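4. Checking the wrist view in the Alska simulator

Do this before you record any runs. The wrist view is the view from behind the gripper, and most problems with grasps show up in it first.

4.1 Open the view

1. Start Alska and load the Ersoy kitchen scene.
2. Click Views, then Wrist. The panel opens at the right of the main window.
3. Set Step Limit to 300. Longer tasks may need up to 2000.
4. Press Reset. Wait until the status line reads Ready.

Note: Reset clears any run you have not saved.

4.2 Compare the two states

5. Use the step slider to look at the gripper with a pan and with nothing between the fingers. Both fingers should be in view each time.

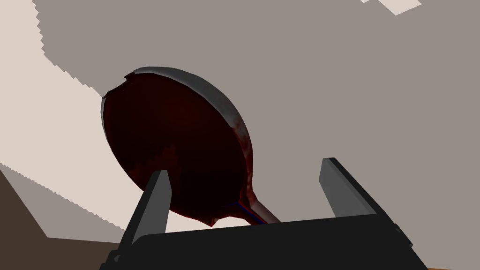 Gripper with the pan raised 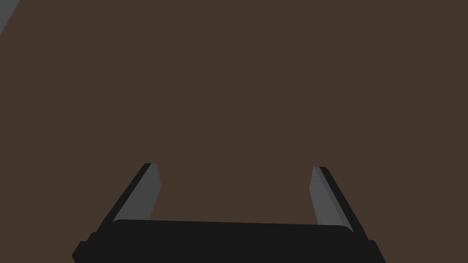
Gripper with no object between the fingers

6. If a finger is missing from the view, open Camera Offset and press Default. Do not type in your own values until the default view works.
7. Press Save View. The name can have up to 20 characters.

Caution: Do not change the finger model while a run is playing. Pause first, or the run file may be damaged.

4.3 If the pan slips

Lower Lift Speed one notch and run the task again. If it still slips, raise Grip Force to 12 and repeat. Settings above this can push the pan out of the fingers.

Jagged edges on pans and surfaces come from the Draft render setting. They have no effect on contact or grip. For smoother edges, choose Render, then Full, and expect slower playback.

For scenes made in Zelberg, see Section 7 before changing Grip Force.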